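29th March

Table layout, second go. Onni wants the toy fruit and the cleaning stuff treated as one set. I still don't buy it. A kitchen has fruit in one place and sponges in another, and mixing them up just gives us a mess with a list attached. Vendula says the Cullport people do it this way. Maybe, but I haven't seen their notes.

Sponges: the small ones and the large one are all yellow and green, so "the sponge" on the task sheet means nothing. Told Sanaa to write the size in. Not done yet.

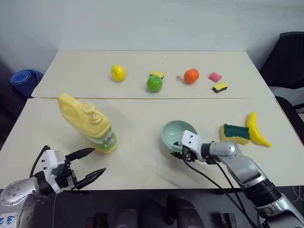
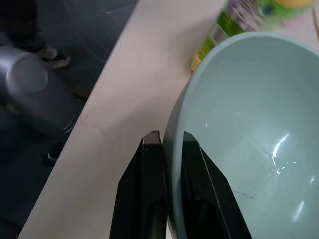

Bowl next. Dagmar claims it is the easy item and I'd like to know on what grounds. Pale green, shiny inside, and the wall throws a white glare that could pass for a mark in bad light. There are real faint marks in there too, so anyone checking it for scratches will have to tilt it. I'd swap it for something dull. She says leave it -- fine, it stays until May, and then I want to see numbers. Still need to ask Hjalti if the other bowls ever came.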